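In Defence of the Rimmed Plate

Tableware catalogues have moved steadily toward the coupe, a plate with no flat rim and a continuous curve from centre to edge. Restaurants adopted it first and households followed. My view is that for daily use at home the change is a poor one, and that the older pattern should be kept.

A rim does several jobs. It gives the thumb somewhere to rest that is clear of the gravy. It stays cooler than the well when the plate has been warmed. It also marks the limit of a serving, which matters to anyone dishing up for children. On a coupe the sauce runs to wherever the table slopes.

Colour is a separate matter. White on white is hard to read under a kitchen light, especially for older eyes, and a thin dark line at the edge fixes this at almost no cost. My mother set down a glass half on a plain white plate every Tuesday for a year. Once the plates had a line, she stopped.

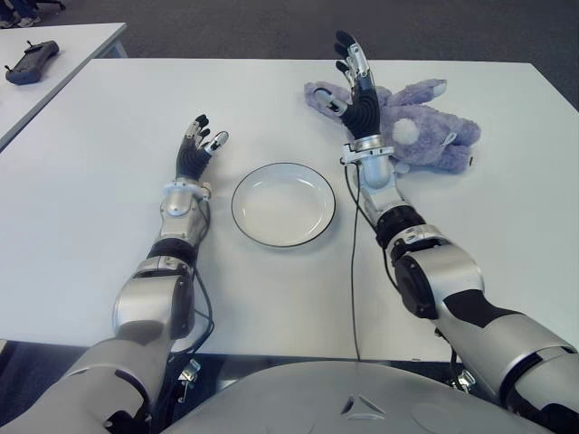
What diameter should a household buy? Measure the inside of the cupboard first, then choose the largest plate that lets the door close, up to 257 mm.

Beyond that size the plates foul the spray arm in many narrow dishwashers, and they have to be tilted to fit the lower rack. For side plates, 171 mm is enough for toast and a boiled egg.

Tõnu Adomaitis, who sells seconds at the Noseck market, disagrees with me on weight. He favours the heavy Kuusk pattern because it resists chipping. I have used both. A stack of 18 heavy plates is a burden to lift from a high shelf, and the lighter Munia has lost only one piece in my kitchen, to a tap.

Buy open stock if it is offered. A boxed set at a lower price is no saving when the line is dropped and a broken plate can't be matched. Priron still sells singles, in white, with the rim.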